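Kapitel 6
Greifen auf durchsichtigen Flächen: Aufgabenstellung und Arbeit im Projektkurs

Lernziele
Nach der Bearbeitung dieses Kapitels können Sie
– eine Greifaufgabe in Teilschritte gliedern und für jeden Teilschritt ein Abbruchkriterium angeben,
– die Schwierigkeiten benennen, die transparente Oberflächen der optischen Entfernungsmessung bereiten,
– ein Versuchsprotokoll führen, das auch von einer anderen Gruppe ausgewertet werden kann.

6.1 Vom Einzelversuch zur Aufgabe

In den vorangegangenen Kapiteln wurden Arm und Hand des Roboters getrennt behandelt. Die Gelenkwinkel wurden vorgegeben, die Lage des Gegenstands war bekannt, und der Untergrund bestand aus einer matten Platte. Unter solchen Bedingungen lässt sich ein Regler einstellen; über die Eignung für eine veränderliche Umgebung ist damit noch wenig gesagt.

Der Projektkurs Lulitlow, auf dessen Unterlagen sich dieses Kapitel stützt, bearbeitet deshalb eine zusammenhängende Aufgabe: Ein Gegenstand ist auf einem Tisch zu erkennen, zu greifen und auf einem Teller abzulegen. Die Gruppen arbeiten mit einem humanoiden Roboter mit zwei Armen und mehrfingrigen Händen. Bewertet werden die Planung, die Durchführung und das Protokoll, jeweils mit eigenem Punktanteil; insgesamt sind 100 Punkte erreichbar.

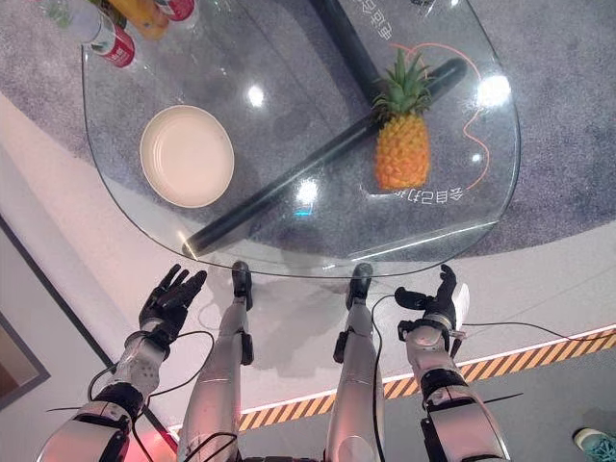
Abb. 6.1: Arbeitsplatz mit Glastisch, Ananas und leerem Teller. Durch die Platte sind das schwarze Untergestell und der Teppich zu erkennen.

Die Wahl einer Glasplatte verschärft die Aufgabe erheblich. Optische Tiefensensoren setzen voraus, dass ein ausreichender Teil des Lichts von der Oberfläche zum Empfänger zurückgelangt. Bei Glas wird ein großer Teil durchgelassen, ein anderer gerichtet gespiegelt. Der gemessene Abstand kann sich daher auf den Fußboden oder auf ein Gestellteil beziehen. Helle Reflexe, wie sie in Abb. 6.1 an mehreren Stellen auftreten, führen zusätzlich zu Lücken im Tiefenbild.

Auch der Gegenstand verlangt Überlegung. Der Fruchtkörper einer Ananas ist rau und bietet guten Halt, der Blattschopf dagegen gibt nach und eignet sich nur bedingt als Griffstelle. Der Greifpunkt ist vor dem ersten Versuch festzulegen und im Protokoll zu begründen.

6.2 Ablauf der Gruppenarbeit

Jede Gruppe legt vor Beginn einen Ablaufplan vor. Er umfasst mindestens die Schritte Annähern, Schließen der Hand, Anheben, Überführen und Ablegen. Für das Schließen der Hand ist eine Obergrenze des Motorstroms anzugeben, für das Ablegen die Höhe über dem Teller, ab der die Geschwindigkeit vermindert wird.

Im Kurs Lulitlow wurden 116 Versuche protokolliert, von denen 81 mit einem vollständigen Ablegen endeten. Die übrigen 35 werden in Abschnitt 6.4 nach Fehlerarten geordnet.

Während des Betriebs gilt die Arbeitsordnung aus Kapitel 2. Der Not-Halt ist ständig besetzt zu halten. Änderungen am Aufbau sind nur bei abgeschalteten Antrieben zulässig.

Vorbereitende Aufträge

1. Erstellen Sie einen Ablaufplan für das Überführen eines Gegenstands auf einen Teller.
2. Erläutern Sie, wie sich die Höhe einer Glasplatte ohne optischen Sensor bestimmen lässt.
3. Entwerfen Sie ein Protokollblatt und erproben Sie es an einem von Hand geführten Versuch.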